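捨てる係の人に話を聞く
聞き手・構成:編集部

会社のパソコンというものは、買うときには会議が三回開かれ、捨てるときには一度も開かれない。ホン・マンシクさんの仕事は、その開かれなかった会議の後始末である。

肩書は「資産整理担当」。勤め先のグラーデンは、よその会社の使わなくなった事務機器を台帳と突き合わせ、残すものと手放すものに分ける仕事を請け負っている。名刺をもらってしばらく眺めていたら、「相続のほうじゃありませんよ」と先に言われた。よく間違えられるらしい。一度は本当に遺言の相談をされ、断りきれずに最後まで聞いたという。

「聞いてみたら、やることは大体同じでした。持ち主のいないものを前に、みんな黙る」

最初の現場は文具の卸会社だった。台帳には769台のパソコンが載っていたが、社員は60人しかいない。

「一人あたり何台だという計算を、総務の方がその場で始められましてね。途中でやめておられました」

数が膨らんだ理由は単純で、誰も「廃棄」の欄に判を押さなかったのだ。買った記録は残る。壊れた記録も、貸した記録も残る。捨てた記録だけが残らない。実物はとうになく、帳簿の上では全員が元気に勤務していた。

「判を押すと、自分が捨てたことになるでしょう。置いておけば、前の課長が置いたことになる」

前の課長という人は、どこの会社でも実に多くの物を置いていく。ホンさんは現場に入ると、まずその人の連絡先を聞く。電話をすると、たいてい「それは私の前の人です」と返ってくるそうだ。一番長くさかのぼったときは四人目で、その人はもう釣具店の主人になっていた。用件を話したら、竿を勧められた。

――で、買ったんですか。

「買いました。一度も使っていません。あれも私が死んだら誰かが困るんでしょうね」

倉庫に実物が残っている場合は、もう少し話がややこしい。動くか動かないかは、案外問題にならない。問題は「まだ使える」という言葉のほうだとホンさんは言う。

「使える、というのは便利な言葉で、誰が、いつ、何に、が入っていなくても文が成り立つ。だから私は必ず聞くんです。来週の月曜、どなたの机に置きましょうか、と。すると急に皆さん、机が狭い話を始める」

そこまで追い詰めてようやく、部品だけでも取っておけないかという声が出る。これが第二の関門だ。メモリは別の機械に挿せるかもしれない、という希望は、技術に詳しくない人ほど強く持っている。
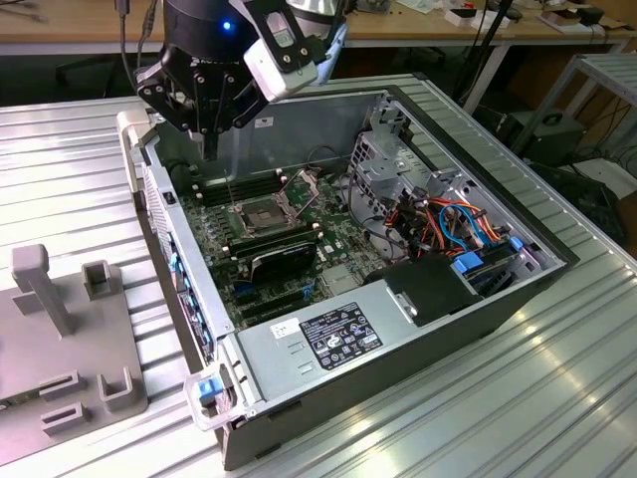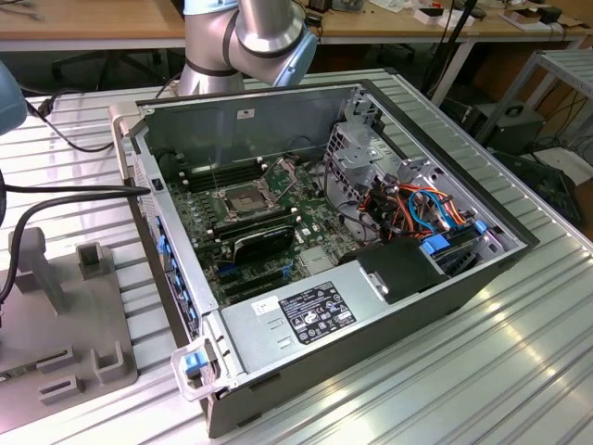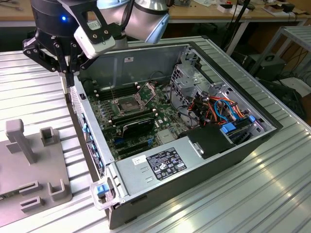 側板を外して横に寝かせたデスクトップ機

「部品を取っておくと、今度は部品の台帳ができます」とホンさんは続けた。「部品の台帳には、本体の台帳より早く幽霊が出る。小さいから」

同僚のチェ・ジェインさんは、この点でホンさんと意見が合わない。取材の途中で茶を持って入ってきて、そのまま座った。

「ホンさんは捨てすぎるんです。うちのコピー機の予備のトレイまで捨てました。翌週、元のが割れました」

「あれは翌々週です」

「ほら、ずっとこれです」

チェさんの流儀は、残すものに期限の札をつけることだという。五月まで、と書いた札を下げ、五月になっても誰も触らなければ手放す。穏当な方法に聞こえるが、五月になると札を書き直しに来る人がいる。同じ箱に札が六枚重なっているのを見たことがあるとホンさんが口を挟み、チェさんは茶を飲んだ。

話はいつのまにか記憶装置のことになった。依頼主がいちばん心配するのは中身の流出である。当然の心配で、消去の作業は記録を取り、立ち会いも求める。ただ、その前に中身を一度見たいと言い出す人が必ずいる。

「何か大事なものがあるかもしれない、と。それで見ると、忘年会の座席表なんですよ。毎年の。しかも『最終』『最終2』『本当の最終』とある」

――それも消すんですか。

「消します。ただ、印刷してくれと言われたことはあります。座席表の隅に、亡くなった創業者の席があった。あれは紙で渡しました」

このときだけ、チェさんも何も言わなかった。

グラーデンの請負料は安くない。台帳の突き合わせだけで終わるはずの仕事が、引き出しの鍵探しに一日かかることもある。鍵は引き出しの中にあった、という報告書をホンさんは三度書いている。三度目からは定型文にした。

――ご自宅は、さぞ片づいているんでしょうね。

ホンさんは答えず、チェさんが笑い出した。聞けば、ホンさんの家には前の会社でもらったワープロがあり、印字用のリボンもまだ箱で持っているという。

「まだ使えるんですよ」

来週の月曜はどなたの机に、と尋ねると、ホンさんは腕時計を見て、次の現場の時間だと言った。チェさんによれば、その日の予定はもう入っていなかったそうである。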